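The Planner

At Eteck the night shift was one person and one arm, and that week the person was Jerome Pascual. He had written the planner himself. It had failed since April, always at the same place, and the log always gave the same words: goal not reachable.

He read the log again with his cold tea. The planner could find 106 ways to the bay and it refused all of them. Jerome thought about his father in Fajardo, who repaired radios and said that a machine refuses only what you have forbidden.

So he looked at what he had forbidden. There it was, in a file he wrote when he was tired: keep 40 millimeters from every cable. Inside a server, no such place exists.

He changed the number to a small one, and made the arm slower near the wires – up to 70 percent slower. Then he pressed the key and put his hand near the blue handle, in case.
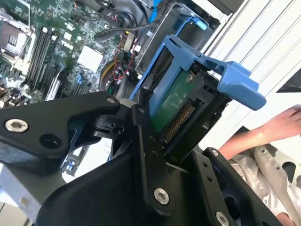 He did not breathe much. On the screen the force line was flat, then it climbed a little, and he waited for the red word. It did not come.

"Go on," he said to the arm, in his father's language, and the arm, which understood only numbers, went on.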